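Open day at Histmont, Flerkstead
2024-07-12

I took the Friday off work for this and I'd do it again tomorrow. Histmont opens its robot building to the public one day a year, and after missing it last time (the 50 morning places went before I'd even found the sign-up page) I was at the gate well before they let us in.

If you don't know Flerkstead, the building is the old carpet warehouse behind the bus depot, number 2910 on the long road out of town. Parking is free but fills up fast. You get a sticker with your group number and a paper map, and then you wait in a lobby with very good coffee and a very slow elevator. I was in group 4, led by Jaime Paiva, who works on the hotel housekeeping project and had clearly been looking forward to the day as much as we had.

We started upstairs in the workshop, where arms get taken apart and put back together. There was a bench of worn-out fingers you could pick up and bend, and they were lighter than I expected! I asked how long a set lasts and got a proper answer, with a spreadsheet, which I'll spare you. A father behind me asked if the robots ever break things. Yes, said Jaime, mostly themselves.

After that came Rikine, the scheduling software. It decides which robot goes to which room and in what order. I thought this would be the dull stop, but they let us play with it on a big touchscreen, adding late checkouts and lost key cards to an 18-room floor and watching the whole plan reshuffle. My group was merciless. We had to be moved along.

Then the part I came for, the practice rooms. These are made up like real hotel rooms, and on the day one of them was set for a "messy guest" demonstration, with litter and slippers on the carpet for the robot to deal with. You stand behind a rope, and the view from the robot's head camera goes up on a monitor so you can follow what the hands are doing. I spent most of my time watching the monitor, to be truthful. It's a strange and wonderful thing to look down at a floor from up there and see two white grippers where your own hands ought to be.

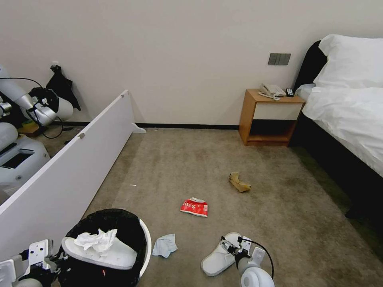

The head camera view: one slipper over the trash bin with a tissue on top, the other in the right gripper, and a red snack wrapper still on the carpet.

What got me was the use of both hands at once. I'd pictured one arm doing everything, like a claw machine. Jaime told us that soft, crumpled things are a headache for the team, as a tissue never has the same shape twice, and that slippers are popular with everybody because they come in pairs and visitors start rooting for the second one. We certainly did.

Lunch was in the yard, from the Serrano van. Get the pepper sandwich.

In the afternoon there was a talk on batteries (standing room only, bring water) and a question session that ran well over. Somebody wanted to know about making beds, and the answer was that they'd rather talk about it in September, when there's a smaller evening event. Sign-up is through the same page as the open day, and I've already put my name down.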